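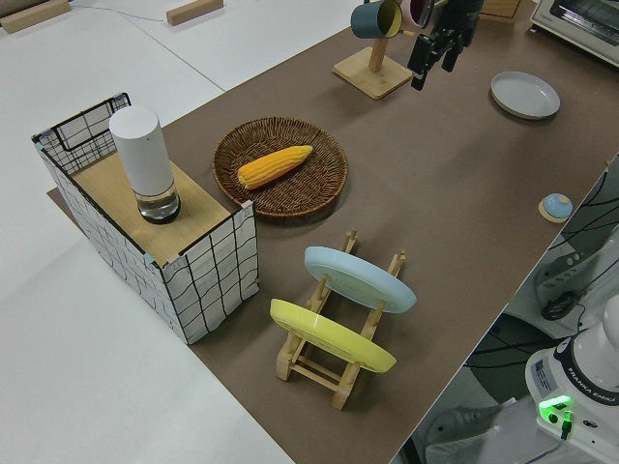
Re: [rillby-kitchens] Dish rack or drawer for everyday plates?

Xiomara Szabo wrote:
> I have 31 inches of counter and one small cabinet.
> Do you all keep your daily plates out, or put them
> away after every meal? And does anyone use a mug
> tree, or do they just tip over?

Oh, I love this question! Out, Xiomara, always out. I went over to a little wooden rack last December and I'd never go back. The blue plate and the yellow one stand up on their edges, you grab one and go, and the color cheers up the whole counter.

Mug tree - yes, absolutely! Get one with a square wooden base and hang the mugs on opposite sides so they balance. My teal one is yellow inside and it makes me happy every single morning.

The other thing I'd push for is a round wicker tray. Corn, lemons, whatever came home from the Bendum market goes in it, and when you need the space you lift the whole lot away in one go.

For the cabinet, look for plain light wood with a decent metal pull, something you can hook your fingers around when your hands are full of forks. I keep flatware and dish towels in mine and leave the top clear for serving. 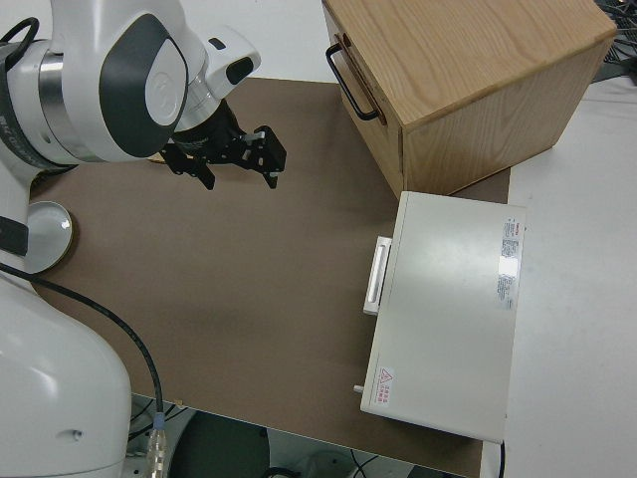
The light wood cabinet with its black pull, at the right end of the brown top.

Do tell us what you decide, and measure your tallest plate before you buy a rack!

Nair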